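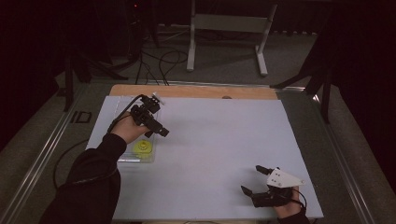 Januar, Nachmittag, Werkstatt hinten

Arbeitsplatte neu belegt. Die alte Matte ist raus, war an zwei Ecken hochgebogen und hat Kleber gezogen wie blöd. Jetzt Schaumplatte, weiß, aus dem Lemberg-Rest vom Herbst. Erster Eindruck: viel ruhiger zum Arbeiten, Kleinteile findet man sofort wieder. Das gelbe Teil mit dem gezahnt wirkenden Ring in der Mitte liegt links in der durchsichtigen Schale und ist auch von der Tür aus noch zu erkennen, auf der alten grauen Matte ging sowas dauernd unter. Die Platte deckt den Tisch fast komplett ab, hinten schaut noch ein Streifen Sperrholz raus, mit dem kleinen runden Loch. Streifen bleibt so, das Loch brauche ich evtl. noch für die Kabeldurchführung.

Befestigung: doppelseitiges Band, 4 Streifen, nur außen. Mitte bewusst ohne Kleber, damit man die Platte wieder runterkriegt. Band vorher 2 Std. in die Wärme gelegt, sonst hält es auf dem Holz schlecht. Nicht mit dem Cutter direkt auf der Platte schneiden!! Schneidunterlage liegt im Fach unter dem Fenster. Wer trotzdem schneidet, dreht die Platte danach bitte um, Rückseite ist noch sauber.

Schale: bleibt links, etwas vor der Mitte. Hatte sie erst rechts, da stößt man beim Rübergreifen dauernd mit dem Ärmel dran. Die durchsichtigen sind besser als die blauen von Pivirau — die blauen sind zu hoch, man sieht von schräg nicht rein. Deckel weglassen. Die Schale rutscht auf dem Schaum ein bisschen, wenn man leer dagegen tippt. Mit Gewicht drin geht es. Gummipunkte probieren? Müssten noch welche in der Plolunura-Kiste sein, sonst Moosgummi schneiden.

Schienen links und rechts am Tisch: nachgezogen. Rechts war eine Schraube nur handfest, das war wohl das Klappern von letzter Woche. Nochmal kontrolieren nach ein paar Tagen.

Licht: gleichmäßig über der ganzen Mitte, keine harten Schatten, Vorhänge zu. Mit offenem Vorhang hat der weiße Schaum mittags so geblendet dass man nach kurzer Zeit Kopfweh kriegt. Also zu lassen, auch wenns draußen trüb ist. Lampe im Regal brauchen wir dann nicht mehr, kann zurück zu Tkachenko.

Boden: Kabelsalat hinter dem Tisch, beim weißen Ständer. Ist mir heute wieder am Fuß hängengeblieben. Kabelbinder sind alle, 200er Pack bestellen, schwarz, die langen. Dann alles an einer Seite vom Ständer entlang und runter, nicht quer durch. Die schwarzen Klebemarkierungen auf dem Teppich NICHT abziehen, auch beim Saugen vorsichtig an den Rändern. Das lose Kabel links neben der Platte hängt auch noch runter, hochbinden.

Versuch mit Reinigung: Schaum mit feuchtem Tuch abgewischt, geht. Spiritus nicht probiert, trau ich dem Material nicht zu. Bleistift geht mit Radiergummi weg, Filzer nicht (kleiner Strich unten an der Unterseite, war ich).

Offen:
— Kabelbinder
— Gummipunkte für die Schale
— Ersatzplatte zuschneiden, gleiches Maß, solange noch Lemberg da ist
— 4 Schrauben für die Schienen nachkaufen, eine ist am Kopf schon rund
— blaue Schalen ins obere Regal oder weg damit, mal rumfragen wer die noch will

Morgen früh erst die Schrauben, dann Boden.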